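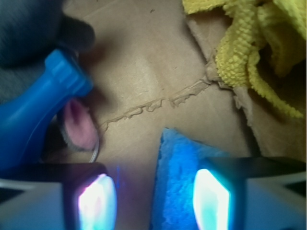
Worn cardboard with a torn top layer, alongside a yellow cloth.

Mollent Extends Cardboard Collection to All Households

The Town of Mollent will extend its curbside cardboard collection to every residential street beginning 21st June, the Department of Public Works announced. The change adds 790 households to the route, most of them in the Lornerico neighborhood, where residents have until now taken cardboard to the Fosomari Road drop-off site.

Cardboard will be collected every 2 weeks on the same day as paper. Boxes should be flattened and placed beside the blue cart. Torn or creased cardboard is accepted. Cloth, sponges, soft toys and plastic items are not, and loads containing them may be left at the curb with a notice.

"Residents asked for this service during the January hearings, and the new route reflects their comments," said Signe Lund, director of public works.

The drop-off site will remain open to businesses. Apartment buildings with more than 33 units will continue to use shared containers. Questions may be directed to Hok-lam Kao in the collections office, extension 194.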